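4.2. Demostración en la jornada de puertas abiertas

La celda se mostró al público el 21/04/2018 en la nave de Clestitby. Pasaron por ella 237 visitantes, en grupos guiados por Purificación Iglesias. La tarea elegida fue el montaje de componentes en un equipo de sobremesa, con el mismo programa empleado en los ensayos de enero (Figura 3). 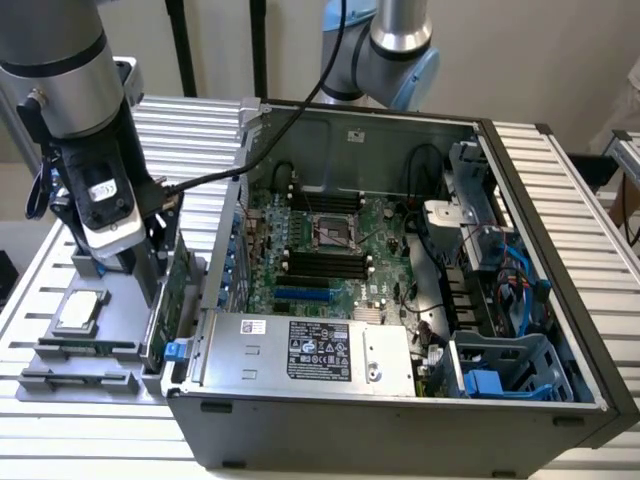
Figura 3. Celda de montaje durante la demostración.

El público preguntó sobre todo por la colocación del procesador, por lo que los guías dedicaron a ese paso la mayor parte de la explicación. El planificador Voicu trata por separado la recogida y la inserción. La bandeja situada a la izquierda de la caja, con el procesador y una tarjeta de expansión en posición vertical, fija la pose de partida de cada pieza; el zócalo vacío de la placa base es el destino del primero. Las trayectorias se validaron antes en simulación con 2.000 repeticiones.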